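Wolow wrist camera software: frequently asked questions

We use cookies to remember your settings and to see which help pages get read. Accept all / Manage choices

Last revised May 2023. Applies to Wolow 3 unless an answer says otherwise.

What does Wolow do?

Wolow reads the images from a camera mounted at the wrist of a robot arm and passes the results to the arm's controller. It finds surfaces and objects, keeps track of how they move between images, and tells the planner when it is not sure what it is looking at. It does not drive the motors itself. That stays with your controller, or with Pathak if you use our planner.

Do I need Pathak to run it?

No. Wolow publishes its results over an ordinary network socket and any program can read them. If you do use Pathak, the two find each other when they start and there is nothing to set up by hand, provided they are on the same network.

Why does part of my own gripper show up in every image?

A wrist camera sits close to the hand, so some of the hand is nearly always in view. Wolow deals with this through a self mask, a stored outline of the parts of the picture that belong to the robot. Anything inside the outline is left out of tracking and surface finding.

You make the mask once, from the Setup page, with the arm over a plain surface. Make it again if you change the fingers, move the camera, or take the wrist apart and put it back together. A shift of a few pixels is enough to let an edge of the housing leak through. 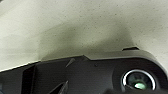
Wrist view over a plain pale surface, with the housing along the bottom and its soft shadow just beyond it.

Can the mask deal with shadows as well?

Only in part. The housing keeps its place in the image but a shadow does not. It changes shape as the arm gets nearer the surface and shifts when the arm turns under a fixed lamp. If you mask the whole area where a shadow might fall, you lose a lot of useful picture.

Wolow has a separate shadow setting for this. It looks for regions that are darker than their surroundings, fade gradually at the sides, and keep the same fine texture as the area next to them. Those regions are marked as shadow and treated as part of the surface. A shadow with a hard outline, from a single bright lamp close by, is more likely to be taken for an object. Moving the lamp usually helps more than changing the threshold.

What about shiny parts?

Metal rings, glass and polished screws on the wrist can throw up bright spots that move as the arm moves. Keep them inside the mask with a margin of at least 3 pixels. The default margin is 13, which suits most hands. Go lower only if you need the space near the fingertips.

The surface finder reports "low texture". Is that a fault?

It means there is not enough detail in the image to measure movement reliably. Painted walls and plain worktops often cause it, even when they have a fine speckle, as small flecks can blur away once the arm is moving. You can slow the arm, raise the image resolution, or put a printed marker down. The arm will not stop by itself on this message unless you have ticked "Hold on low confidence".

How do I know how far away the surface is?

A single ordinary camera cannot give you distance from one still image. Wolow works it out from a short movement of the arm, using the joint positions the controller sends. If your wrist has a range sensor, add it under Devices and its reading will be used first. We do not support using shadow size as a guide to distance. People ask for it, and we tried it in Gurkska, our test build, but the answers changed too much with the room lighting.

How many images does it need to start tracking?

It waits for 20 good images in a row after start-up or after a lost track. Images marked low texture do not count towards this. You can change the number in the settings file under "warmup", though we would leave it alone on a working cell.

What speed does it run at?

On the reference computer in our Leltthorpe office it handles over 63 images a second at the standard resolution, with the mask on. Shadow detection slows it down a little. Your own figure is shown at the foot of the Status page.

Can I check a mask without running the arm?

Yes. Load a saved recording from the Replay page, switch on "Show mask" and step through it. Look at the top edge of the housing first - small raised parts and notches are where an outline most often goes wrong. Brush corrections are saved with the recording until you press "Apply to robot".

Where do I report a wrong result?

Use the Report button on the Replay page, which attaches the images, the mask and the joint positions together. Screenshots on their own are hard for us to work from. Győző Pap looks after the mask and shadow code and replies to most reports on those. Questions about licences go to the main support address.

Is there a new version due?

Version 3.1 is planned for July. It will warn you when the stored mask no longer matches the wrist. Masks made in version 3 will carry over.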